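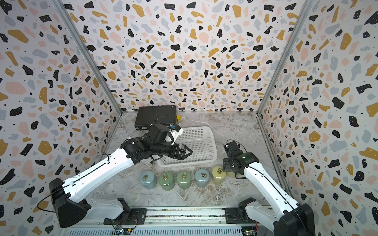 Fig. 1. The white basket on the marble-pattern floor, with terrazzo on all three walls.

Jars in a Basket: Color and Small Storage Against a Busy Wall
Project report, Surface and Pattern, Deltunside
October 23, 2018

What I wanted to find out

My last project was all plain walls and I got a bit bored with it, so this time I went for the loudest background I could stand to look at for a whole term. The question I wrote on my proposal form was: if the wall is already full of color, what do you do with the little things in front of it? By little things I mean the stuff that lives on a counter. Jars, a basket to keep them in, whatever else has ended up there because it doesn't have a home.

I started collecting pictures of kitchens in July and noticed that people with patterned walls mostly put white things in front of them. Which is fine! But I wanted color on the jars too, and I wanted to see how far I could go before it turned into a mess.

The setup

I worked with three walls and a floor, a kind of open box with aluminum posts at the two back corners. All three walls have the same terrazzo covering. The pattern is called Jurnimora in my notes and I'll keep calling it that. It's an off-white ground with chips in black, mustard yellow, dusty pink and a pale blue-gray, plus lots of tiny black specks in between. No two chips are quite the same shape, which I love, because your eye doesn't get stuck on a repeat.

The floor is a light gray marble pattern with veins in it. I went back and forth on this one. My first idea was a plain wood counter, but the samples I tried made the pink in the walls look kind of fleshy, and I couldn't unsee it. The marble is much quieter. It has some tan and brown in the veining, so it isn't cold, and it gives you a place to rest before the wall starts up again.

I set my budget at 60 dollars for everything that wasn't walls or floor. The jars ate most of it.

Picking the jars

I had more trouble with this than with anything else in the project. The set I ended up with is from the Mokari range, and I picked it over a much cheaper one from Giannakopoulos mainly for the lids. The Mokari lids are round with a little metal pull ring on top, and those rings do a lot of work for such small things. They catch the light and they give every jar the same finishing touch even though the bodies are different colors.

The colors are all soft. There's a sage green, a light blue, a muted green, a pale blue-gray, a pale olive-yellow and a light yellow-green. When I laid out the color chips on my desk next to a scrap of the wall covering, the blue-gray jar was the one that obviously belonged, with its close cousin right there in the terrazzo. The olive-yellow one was a calmer relative of the mustard. The greens had nothing to hold on to at all, and I nearly swapped them out for pinks.

I'm so glad I didn't. With pink jars everything would have matched something in the wall and I think the jars would have sunk into it. The greens are what makes them read as their own group.

The basket

White plastic, rectangular, shallow, with openwork sides. I know, it isn't glamorous. I looked at wire ones and woven ones and spent way too long on it (my notes have 2 full pages about handles, and the basket I chose isn't even in them).

What I like about it is that it's the same family as the background of the wall, so the basket sort of steps back and lets the jars be the color. The sides have a pattern of their own, a regular grid, and I was worried that a grid plus chips plus veins would be one thing too many. It turned out okay. The grid is so even and so pale that it reads as texture from any distance at all. Close up you notice it more, but close up you're looking at the jars anyway.

The shallow sides matter too. A deep basket would hide the bodies and leave you with a bunch of lids.

The black case

I put a flat black hard case near the back wall, a little left of the middle, behind the basket. My tutor asked me what it was for and my answer was "weight." Everything else on the floor is light, and the only black around the jars was in the terrazzo chips. The case picks up that black and makes one big solid piece of it. I tried it standing on its side once and hated it, since it covered up too much wall.

A small bright yellow wedge sits tucked in by its right end. I like it there. It's far stronger than the mustard in the walls, and it's tiny, so it works like a punctuation mark.

Arranging them

I sketched 30 arrangements on index cards before settling on one. Lots of them were silly (a pyramid, at one point). The good ones all had the jars upright in two rows of three, and then it was just a matter of which color goes where.

The version I'm handing in has the greens at the two ends of the front row with the light blue between them, and the blue-gray and the two yellower ones behind. Cooler toward the left at the back, warmer toward the right. I wanted the front row to be the darker, surer colors and the back row to fade a bit toward the wall. 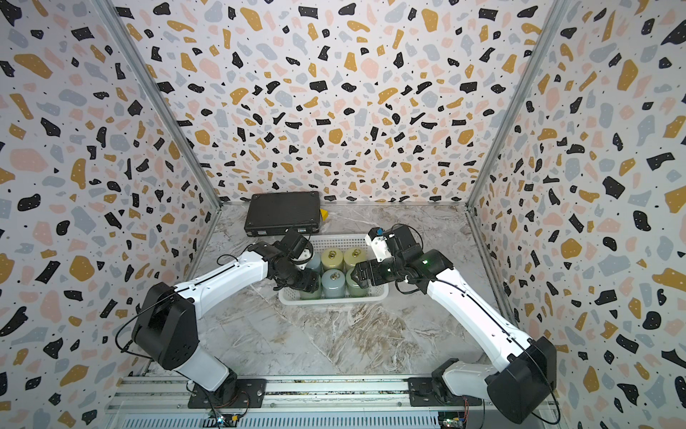 What worked and what I'd change

The lids are the best part for me. All those little rings at the same height make a line across the basket, and it's the only really tidy line in front of a wall that has none.

I'm less sure about the back row. The olive-yellow and the yellow-green are very close to each other, and from a few steps away they could be the same jar. If I had the money again I'd replace one of them with something a lot deeper, maybe a dark teal, and see if the group can carry it.

I'd also like to angle the case a bit differently. It lies at a slight slant now and I go back and forth on whether that looks relaxed or just careless. My classmates were split when I asked them at the midterm review, so no help there.

The floor I'd keep exactly as it is.

Grading myself

We're supposed to include this part. Out of 6 I'd give the color work a five and the planning a three, mostly because I bought the jars before I'd written down why. Next term I want to try the same basket and the same jars against a plain dark wall, and I already have my eye on a bottle green paint for it.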